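To: shopfloor-talk
Subject: Re: the arms are coming to finishing, what do we tell people?

Following up on the message from the start of the week, which I'll quote because it's a good one and because half of you delete everything:

> We're a sign and display shop, 21 people, mostly hand
> finishing. The owner has been to a trade show and come
> back with a brochure. He wants arms in the paint room by
> March. The finishers have heard about it, because the
> brochure was left on the copier. Two of them have asked
> me straight out if they should be looking for work.
> I'm the production lead and I don't know what to say.
> Has anyone been through this, and what changed for the
> people who were already there? I don't need the sales
> pitch, I have the sales pitch, it was on the copier.

I've been through it. I'm still going through it. I run the hand-color room at Frandsen, where we do museum labels, model parts, display panels and the odd thing that doesn't fit anywhere else. We had the same brochure, or its cousin. Ours had a woman in a lab coat smiling at a bucket.

We bought two arms from Plitis and the software that goes with them, which is called Jeledus and which everyone in the room pronounces differently. The plan was that the arms would learn to do fill work: a person draws an outline, the arm picks up paint and puts it inside the outline. Management's figure was 600 pieces a week by the end of the first quarter. I have that on paper and I keep it in my desk for bad days.

What changed first was the job titles. Finishers became "operators" on a memo. They went on finishing, since the memo didn't paint anything. Then three of them were asked to spend mornings with the arms, setting out paper and paint, running the practice pieces and writing down how each one went. I had assumed they'd hate it. One did, and went back to the bench after two weeks, and I'd ask you to make sure your people can do that without it going in a file somewhere. The other two turned out to have strong opinions about how a machine ought to load a brush, and they've never been so cheerful in their lives.

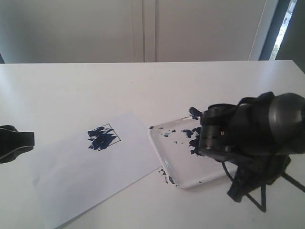

The part I'd warn your owner about is the practice work, because the brochure skips it. You don't start on product. You start on a plain square on a sheet of paper and one color, and you stay there much longer than anyone with a budget would like. Our setup sheet says black outline, dark blue paint, clear tray to the right of the page, and then you see how it goes. A session where the left and bottom of the square are mostly covered, the upper right is still paper and there's blue out past the left edge is a perfectly normal session. My finishers looked at one of those and relaxed a good deal. Then one of them pointed out that her own first week had looked like that too, and they stopped relaxing.

I thought that was about right, so that's more or less what I'd tell your people. The arms are not taking the bench next month. They're also not a joke, and if you let the room treat them as a joke you'll have an awkward conversation later on.

Some practical things, in no order.

Write the money down before the arms arrive. We didn't. It took until the summer to settle whether a morning with the arm counted as skilled time. It does now, at the bench rate plus a bit, and the bit was smaller than the fight it took to get it.

Decide who gets to stop the thing. Our vendor's training said "a supervisor." I was in the parking lot eating a sandwich at the time this became relevant. Now anyone in the room can stop it, nobody has to explain themselves until afterward, and the stop button has been moved to where a short person can reach it.

Ask where the cleaning goes. A person who paints also cleans up, and you never see it on a schedule because they just do it. An arm doesn't wipe the table. We had smudges next to the tray at the end of every run and no minutes assigned to them, so the job fell to whoever minded most, and that was always the same woman. It's on the rota now. She still minds most.

Be careful with the log. We keep a sheet for the practice runs with a score out of 100 for each piece, filled in by the person at the table. Fine. Then somebody upstairs asked if we could score the bench work the same way "for comparison." I said no, politely, and then again less politely. If your owner wants a comparison he can pull finished panels from both and look at them with his eyes. Get this agreed early. It was the only point where I thought people might walk out, and I'd have been holding the door.

On headcount, which is what your two are really asking: we've lost nobody to the arms. We did have one retirement we didn't replace, and I'm not going to pretend those have nothing to do with each other. The bench crew say so, and they're right to. If your owner plans to shrink by not hiring, he should say that out loud. People can work with it. What they can't work with is a brochure on a copier.

As for the 600, we run roughly a sixth of that through the arms in a decent week, all of it backing color that goes behind something else. Edges and anything a customer will see are still done by hand. Skukham, who do our overflow, looked at the same kit and decided to wait a year, and I go back and forth on whether they're smarter than us or just slower to open their mail.

Happy to send our setup sheet and the wording on the pay rate if you write to me off list. The setup sheet has blue on it – it was sitting too near the tray.

Color room, Frandsen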